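Dirnon Fabric Colour Names
README

Dirnon is a word list of colour names used for clothing and household textiles, with notes on how each name is spelled, where it turns up and which plain colour it belongs to. It was put together for people who write or clean up shop listings, op shop inventories and pattern catalogues. It is a text resource. There are no swatches and no measured colour values in it.

Contents

The main file, names.csv, holds 327 colour names sorted into 14 plain colour groups. A second file, variants.csv, holds 116 spelling variants, such as grey and gray, or aubergine and its many misspellings. Both files are UTF-8 with a header row.

Columns in names.csv

name - the colour name in lower case
group - the plain colour it belongs to
source - skasix, geerts or both
note - free text, often blank

Sources

Skasix is a set of mail-order clothing listings. Geerts is a haberdashery stock list covering thread, ribbon and bias binding. The two overlap less than we expected. Clothing sellers like food and drink names (claret, mustard, oatmeal), while the thread list leans on flowers and minerals. Names that appeared only as part of a brand name were left out.

How names were grouped

Each name was given a group by 2 readers working separately from the listing text. Where they disagreed, the name went to the group used by the larger source and the disagreement was recorded in the note column. Teal, taupe and coral caused most of the trouble. Taupe is filed under brown, although plenty of sellers use it for grey.

The red group takes in scarlet, crimson, cherry, poppy and brick. Maroon and burgundy are also in red - earlier drafts had them under purple.

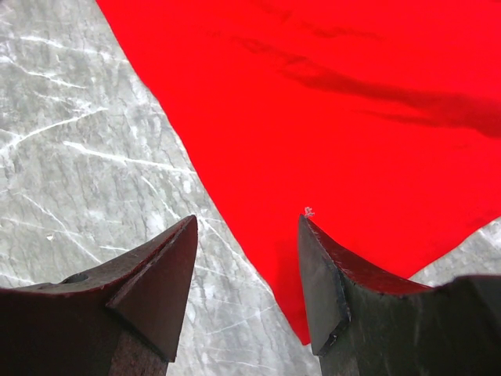

Red group: scarlet cloth on a grey marble-patterned surface.

Known problems

Seasonal names go out of date quickly and no attempt has been made to track when a name was in use. Denim washes are poorly covered. Two-tone and heathered fabrics are entered under the first colour named, so "grey/navy marle" is grey. "Nude" and "flesh" are kept because they occur in the sources, and are flagged in the note column as unsuitable for new listings. 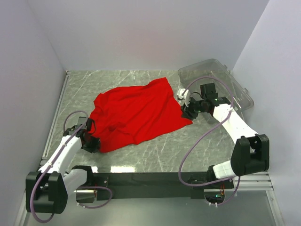
Plain colour term: red. Cloth bunched on a grey tabletop.

Using the list

Match on the name column after converting your text to lower case and trimming spaces. Run variants.csv first or you will miss a fair number of entries. The Clukine script in the tools folder does both steps and writes unmatched names to a separate file.

Changes

June: maroon and burgundy moved to red. Duplicate entry for ecru removed. Trailing spaces fixed in variants.csv.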